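Feeds > Workbench > Threads > Remo Berchtold

Remo Berchtold
Tuesday thread, bear with me. I've been asked what I think of modular task boards. You know the kind: buttons, switches, a knob, some cables, all in a box you can carry. I have opinions and most of them are grumpy.

1/ The pitch from Pluvel is that you can swap the panels and build "any exercise you need." Fine. I've owned three modular things in my life and every one of them stayed in the layout I put together on the first night.

2/ The price. A set like this runs up to 1661 once you add the spare panels, and that's before shipping. You can buy arcade buttons and toggle switches by the bag. What you're paying for is the housing and somebody else's drilling.

3/ I'll give them the housing. Handles on both ends, so two people can carry it without grabbing a cable. The Widmer box I used for years had no handles at all, and I've got the scar on my thumb.

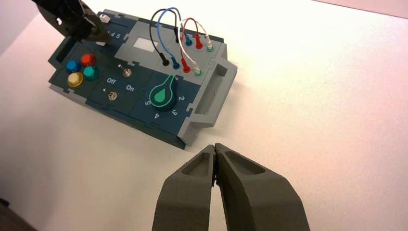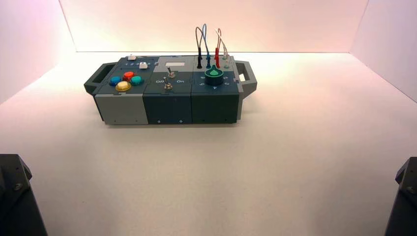
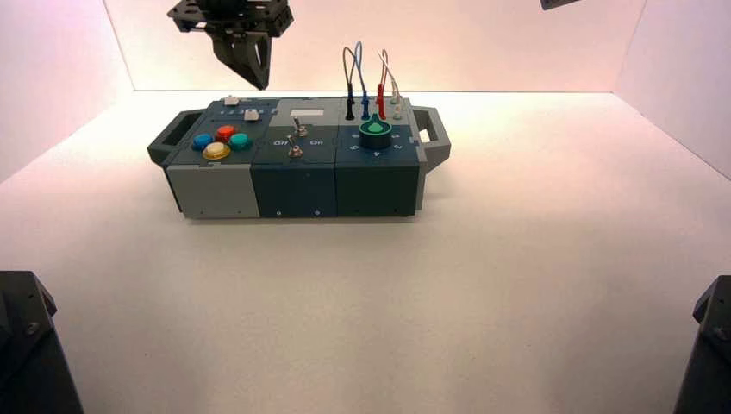

Four big buttons, Off and On next to a toggle. Same box in all three.

BUTTONS

4/ Blue, red, green, yellow in a diamond. Looks friendly. But why those four and why that order? Motasico's leaflet calls it "intuitive color grouping." Red means stop to me. Here it's just the one at the top.

5/ The small white ones at the back of the panel are more my speed. Plain, square, easy to forget. I'd bet those get used less than anything else on the board, and I'd still take six of them over one more shiny dome.

SWITCHES AND THE KNOB

6/ Metal toggles — no complaints. A metal toggle is about the last part I'd expect to die. Two of them, one behind the other, with the words printed by the front one. Would it have killed anyone to label both properly?

7/ The green teardrop on the knob is a good idea. You can tell where it's pointing without bending over. Numbers printed around it too. I've tried knobs where the mark was a scratch you had to hunt for with a flashlight. So, a point to the designers. One.

CABLES

8/ My real gripe. Black, blue, red, white, all looping up off the back. Cables on a board like this are the first thing to snag and the first thing to go missing. Nusine sells replacements in packs of 21, which tells you something about how long they expect them to last.

9/ Yes, I know, "cable handling is part of the exercise." People keep telling me that. Then give me a clip to park the loose ends in. A two-cent clip!

10/ Would I buy one? Not at full price. Used, with all the leads present, I'd think about 200. Past that I'd want somebody to show me a board that has been pulled apart and rebuilt every week for a year and still sits flat. If you've got one, send pictures of the seams, please. I'm serious about the seams.

296 likes · 21 comments · Share

Recent from Remo Berchtold
Label makers, and why I went back to a pen
Are numbered dials worth the trouble?
October cleanup: what left the bench for good
A cheap case with good handles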